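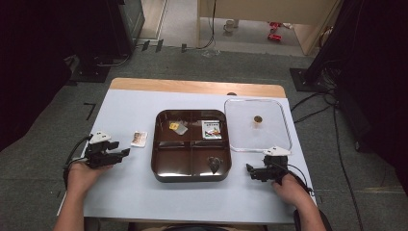

Uçar
Undergraduate project student, Nevthorpe robotics lab

Collecting two-handed sorting demonstrations for the Pramico policy

1. Setup

Each demonstration is done by one seated operator holding a gripper in each hand. A white marker plate on top of each gripper is used for tracking, and a cable carries the data to the logging machine. The task is to move small items between a brown tray with four compartments, a clear plastic tray and the open table. Start positions are changed between episodes so that the policy does not learn fixed locations.

2. Data

We recorded 231 episodes in August. After review, 33 were dropped, mostly for lost tracking when one plate blocked the other. Episodes last up to 900 frames. Labels were added in Fisero, with one text instruction per episode.

3. Clear plastic

Clear parts gave the most trouble. In the gripper views the table shows through the plastic, and the rim is visible mainly as thin bright streaks. Ceiling light also reflects off the flat area. Our first depth estimates placed this surface at the wrong height, so depth was removed from the inputs and only color images were kept.
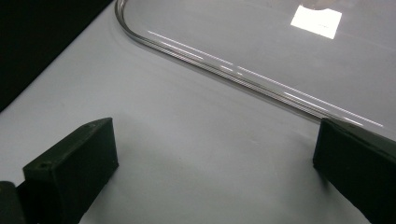 Figure 2. Gripper view with both fingers apart and clear plastic on the table.

4. Remaining work

Training on the reduced set is in progress. The next round will use a second table height and dimmer overhead light. Gripper width is still logged at a lower rate than the images and has to be interpolated.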